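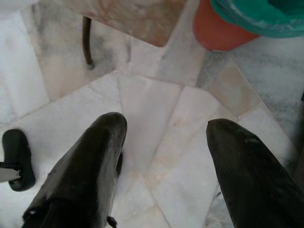
The sales sheet for the Fandel gripper gives finger care a single line: wipe as needed. Spend a week with a two-arm machine working in ordinary living rooms and you start to wonder who wrote it.

Fandel fingers are dark, blunt and slightly tacky when new. That tackiness is most of what you pay for, and it wears off. Arkau, the small outfit that let me follow one of its home units through August, replaces a pair when the machine fails 7 practice pinches out of a set of 38. I asked where those figures came from. The answer was a shared spreadsheet that had been started by someone who has since left.

The routine goes like this. Before the first job, the unit is parked with both arms low and the fingers open. A technician checks the pads for scuffs, tugs each one sideways, then runs the open and close cycle while watching the wrist picture on a laptop. If one tip sits higher than the other, the wrist gets recalibrated. It takes twelve minutes on a good morning. Arkau's brochure says the machine "looks after itself between visits," and I would like to know which visits they mean.
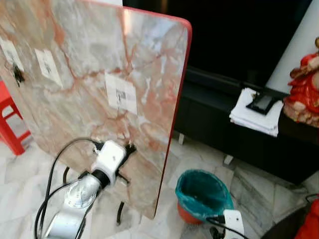

Polished stone is where the self-care story gets thin. Arkau keeps glossy marble on its list of hard surfaces, next to glass and mirrors, and the technicians I talked to had no great love for it. Shine confuses the depth reading, so the arm is slowed down near a big reflective face and the closing force is set by hand. Then there are the cables. They run on the outside of the arm, looped with enough slack for a full reach, and slack is what catches on furniture. Titberg, which makes the arm, sells a sleeve kit. Arkau tried it and took it off again, saying it stiffened the wrist.

The log for this unit showed 2,041 grasps since the last pair of fingers went on. Bortolotti, a rival maker, advertises pads that last far longer, though its test object is a foam block. A foam block has no corners to speak of and weighs next to nothing.

None of this makes the machine a bad one. It was up and working most days I was there, and a finger swap is two screws and a plug. But a new pair costs $78, the old pair goes in the trash, and the monthly fee quoted to customers doesn't mention either fact. When I asked Arkau how many pairs a typical unit goes through in a year, they said they were still collecting data. The spreadsheet has a column for it. On the Sunday I looked, the column was blank.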